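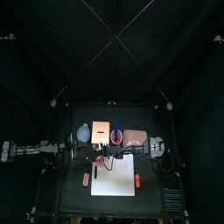

Figure 2. Back row, from the left: light blue jug, wooden box with slot, red-and-white cup with blue utensil.

2. Setting Out the Household Objects

This section is for the person who prepares the table before a drawing session with the Judine object set. Please read it once to the end before you take the objects from the carton. Unpacking and the list of parts are in Section 1.

2.1 Before you start

Wipe the tabletop with a dry cloth. The dark surface shows dust and pale fibers very clearly, and people who draw from it will draw the dust also. If you use the black fabric walls, brush them from top to bottom and wait some minutes until the dust has come down, then wipe the table one more time.

Wash your hands and remove rings. The wooden box takes marks easily.

NOTE: Do not use furniture polish on the tabletop. It gives bright spots under the lamp, and objects may slide on it.

2.2 The back row

The back row has four places. Fill it from left to right.

1. Put the jug in the first place. Hold it with two hands around the body, not by the spout. The jug must be empty. Water inside changes how the light comes through it, and the drawing sheets in the Havach course book are made for the empty jug.

2. Put the wooden box in the second place with the slot on the upper face. Leave a space of two fingers between the box and the jug.

3. Put the red-and-white cup in the third place, to the right of the box. Stand the blue utensil in the cup with its long part up. It may lean to any side, but it should not touch the box.

4. The last place of the row is free. Choose any object from the set which is lower than the box. For beginners we recommend part 168 or part 166. Part 185 is tall and is better used alone.

5. Go to the front of the table and look along the row with your eyes at the height of the cup. You should see dark background between each object and the next one. When two objects join together in the view, move the right one.

CAUTION: The jug and the cup can tip over when the table is pushed. Lock the table legs before step 1. Never move the table with the objects standing on it.

2.3 The front group

The front group is not a row. Here the objects stand closer together, and some of them can be placed one partly before the other.

6. Begin with the flattest object and put it down first.

7. Add the other objects around it. Keep the open middle of the table between the front group and the back row, so that a hand can reach the back objects without touching the front ones.

8. If you use a white board, lay it flat and check that the corners do not stand up. A white surface throws light to everything near to it, so put the board in its place before you adjust the lamp.

NOTE: The front group can be changed between two sessions. The back row should stay the same until all persons have finished their sheet. If it must be cleared, make a small pencil sketch of the places first.

2.4 Light

Use one lamp only, from the left. With the lamp at the left side, the jug gives a soft bluish shadow toward the box, and this shadow is the subject of the first exercise. If you see two shadows from the cup, there is a second light somewhere in the room. Close the curtain or switch it off.

CAUTION: Keep the lamp one arm length away from the fabric walls.

2.5 Clearing the table

9. Take the utensil out of the cup before you lift the cup.

10. Clear the front group first and the back row after it.

11. Shake the wooden box gently with the slot down. Erasers and short pencils are often put inside by younger participants.

12. Wrap the jug separately. Do not place anything in it for transport.

The Tripathi storage tray fits the complete set except part 185, which goes in the Skurkilton sleeve. For lost parts, please write to Satish Chaudhary at the spare parts desk and give the part number from the bottom of the object. Requests which arrive before Friday noon are sent the same week.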